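Two-armed robots practise in simulation before handling real dishes

4th February

A research group in Kendotville has published a method for teaching two-armed robots to move everyday objects, using practice runs made almost entirely on a computer. The group calls the method Tilahun, and the work was paid for by the automation firm Runetti.

Robots of this kind are usually taught by a person guiding the arms by hand, again and again, until there are enough recordings to learn from. That is slow, and a change of table or lighting can mean starting over. With Tilahun, a person records 14 runs of each task. Software called Prorneo then produces 3,000 varied copies, shifting the objects, the light and the starting position of the arms – all without touching the real machine.

The group tested the method on 12 table-top tasks. Robots trained on the copies finished roughly twice as many attempts as those trained on the hand-guided runs alone. Results were weakest where one arm had to pass something to the other. 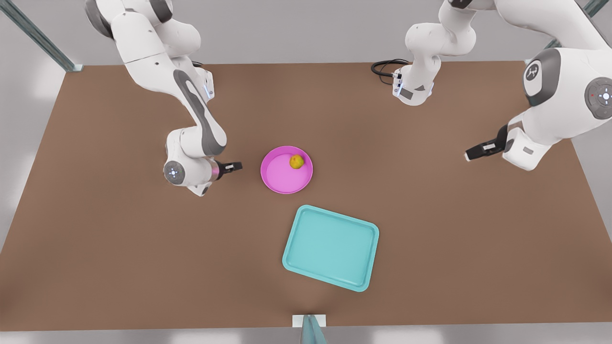
Moving fruit between dishes is among the simpler tasks in the set, and the one the group used to settle how far objects may be shifted from run to run. The simulated version has a pink plate holding a small yellow fruit, an empty turquoise tray and a gripper on either side of the plate. The tray is turned slightly out of line with the table, and the software draws a new angle for it in every copy.

The group says soft items such as cloth are still beyond the method. A second version, with 2 new tasks that involve pouring, is due in May.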